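4. Montaje del carril y colocación de las herramientas

En este capítulo se explica cómo se instala el carril de pared Poltero en el cuarto de jardín, en el garaje o en el trastero. Antes de empezar, lea el capítulo completo una vez. El trabajo lo puede hacer una persona sola, pero para el paso 6 es más cómodo tener una segunda persona que sujete el nivel.

4.1 Antes de taladrar

El carril pesa poco, pero las herramientas de mango largo hacen palanca sobre los tornillos. Por este motivo, la pared es más importante que el carril mismo. Golpee la pared con los nudillos en varios puntos. Si el sonido es lleno, se trata de ladrillo macizo u hormigón y puede utilizar los tacos Fiston que vienen en la bolsa A. Si el sonido es hueco, la pared es de placa de yeso o de ladrillo perforado, y los tacos de la bolsa A no sirven. Utilice en este caso los tacos de expansión de la bolsa B.

Precaución: no taladre en la línea vertical ni horizontal de un enchufe o de un interruptor. Los cables suelen ir por estas líneas. Si tiene dudas, compruebe la pared con un detector y corte la corriente de la habitación durante el trabajo.

Precaución: en casas antiguas, las tuberías de agua no siempre siguen un camino recto. Pregunte al propietario si el edificio tiene planos.

4.2 Altura de montaje

La altura depende de la herramienta más larga que quiere guardar. Mida esta herramienta desde la punta del mango hasta el extremo de abajo y añada 200 mm. De esta manera queda sitio para barrer por debajo y la humedad del suelo no llega al metal.

Para la mayoría de las casas recomendamos 1.595 mm desde el suelo terminado hasta el borde inferior del carril. Las personas de baja estatura pueden montarlo más bajo, siempre que las herramientas no toquen el suelo. En suelos con pendiente (por ejemplo, en garajes con desagüe) tome la medida en el punto más alto.

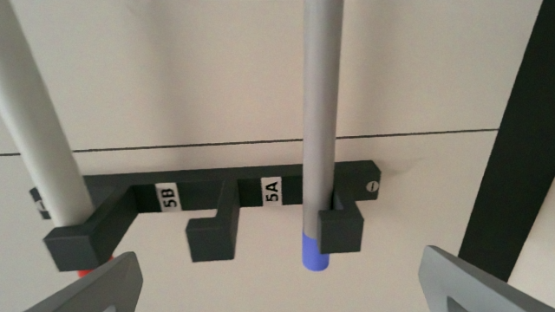 4.3 Fijación

1. Marque con lápiz la altura elegida en los dos extremos de la zona de montaje.

2. Una las dos marcas con una línea fina. Compruebe la línea con un nivel. No se fíe del techo ni del zócalo, que muchas veces no son horizontales.

3. Coloque la plantilla de papel con su borde inferior sobre la línea y sujétela con cinta de pintor. La distancia entre los centros de dos agujeros vecinos es de 324 mm. Si la plantilla se ha mojado o doblado, no la use, y mida directamente sobre la pared.

4. Haga una pequeña marca con un punzón en el centro de cada agujero. Después retire la plantilla.

5. Taladre los agujeros. En ladrillo perforado y en placa de yeso, taladre sin percusión. Limpie el polvo de cada agujero con un aspirador o con un cepillo redondo e introduzca los tacos hasta que queden al ras de la pared.

6. Presente el carril y ponga primero los dos tornillos de los extremos, sin apretar del todo. Compruebe otra vez el nivel. Ponga los tornillos restantes y apriete todos, empezando por el centro.

Nota: si un taco gira dentro del agujero, el agujero es demasiado grande. No lo rellene con papel ni con palillos. Saque el taco, rellene el agujero con masilla de reparación Sithole, espere el tiempo que indica el envase y taladre de nuevo.

4.4 Reparto de las herramientas

Cuelgue las herramientas pesadas, como la pala o el pico, cerca de un tornillo. Las escobas y los rastrillos ligeros pueden ir en cualquier lugar. Las herramientas con filo o con púas se cuelgan con la parte peligrosa hacia la pared. Si hay niños en la casa, guárdelas en un armario con cerradura.

Deje entre dos mangos espacio suficiente para meter la mano sin rozar. No cuelgue del carril mangueras llenas de agua, bicicletas ni escaleras.

4.5 Mantenimiento

Revise los tornillos 3 meses después del montaje y, más adelante, una vez al año. Un buen momento es agosto, cuando la pared está seca. Apriete con la mano, sin destornillador eléctrico.

Limpie el carril con un paño húmedo y jabón neutro. No emplee disolvente ni estropajo metálico. Los mangos de madera agradecen una capa fina de aceite Dultlow al final de la temporada. Deje secar el aceite antes de colgarlos y extienda los trapos usados al aire libre, sin amontonarlos, porque un trapo con aceite puede calentarse y prenderse solo.

4.6 Problemas frecuentes

El carril se separa de la pared en el centro: la pared no es plana. Afloje los tornillos, coloque arandelas detrás del carril donde hay hueco y apriete de nuevo.

Aparece una grieta junto a un tornillo: quite la carga de inmediato. El taco no es adecuado para la pared o está demasiado cerca de una esquina.

Texto: Bianka Szénási. Revisión técnica: Danuta Olszewski. Versión del 15 de abril de 2024.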